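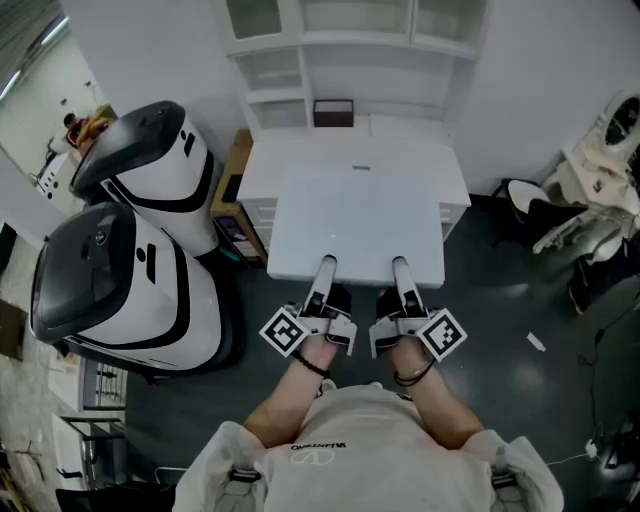 Figure 1. White panel on the top of a low drawer cabinet, front edge overhanging.

Unit 2: Tops, Overhang and Tall Storage
Furniture Fitting and Room Care, Brollmont Evening Program
Handout for the May session

Read this before class and bring it with you. The practical work uses the drawer cabinets in the Trirmont workshop. The reading in the course binder covers hinges and runners, which we leave for later.

Terms

Carcass: the box of a cabinet without its doors, drawers or top.
Top: the fixed surface that closes the carcass and takes the daily wear.
Loose panel: a sheet laid on a top and not fastened to it. It may be a cover, a spare shelf or a piece waiting to be fitted.
Overhang: the distance a top or panel sticks out past the front of the carcass.
Upper unit: shelving or a closed cabinet that stands on or above a base.

Low base, tall upper

In Figure 1 a tall white shelving unit rises above the low cabinet and stands against the back wall. It has open compartments and, higher up, cabinets with glass fronts. This is a common arrangement in living rooms and offices. The low part holds heavy things in drawers. The open part holds what people reach for during the day, and the glass keeps dust off the rest.

The strip in front of the shelves is the part that causes trouble. It is handy, so things get put down there. A panel laid on that strip takes up the whole working edge, and anything on the lowest shelf has to be reached over it. Note the small dark brown box on the lower shelf in the figure.

Overhang

A small overhang on a fitted top protects the drawer fronts from drips and gives the hand something to wipe against. On a loose panel it is a different matter. Weight placed on the part that sticks out can tip the sheet, and a person walking past can catch it with a hip or a bag strap. Before leaving a loose panel in place:

Push down lightly on the front edge. If the back lifts, move the panel back.
Open the top drawer all the way and look for rubbing.
Run a hand along the underside for grit.
Check that both front corners stick out by the same amount.

Moving a panel on a cabinet top

Clear the floor first. You need a clear place to stand directly in front of the cabinet. Work from the middle of the near edge with contact at two points, spaced apart and level with each other. Pressure at one point turns the sheet. If it has to travel more than a short way, lift it. Dragging leaves fine scratches in a painted top, and they show up badly on white.

Marks on light surfaces

The panel in Figure 1 has a small dark mark near its center. Do not guess at the cause of a mark like this. Try a dry cloth, then a damp one, then a little dish soap. Stop there and make a note if it stays. Use grit 2000 paper only on a scrap piece, and only with the instructor present.

Practical work

Work in pairs. Allow 135 minutes for the full set, including cleanup.

a. Sketch your cabinet from the front and label the carcass, top and upper unit.
b. Lay the loose panel flush with the front and test it as described earlier.
c. Bring it forward a little at a time and write down where it starts to tip.
d. Put the panel back in the rack on its long edge.

Hand in the sketch and your notes on the Boateng sheet. Supplies are in the Trosex bin by the sink. Return cloths to the bin damp side out.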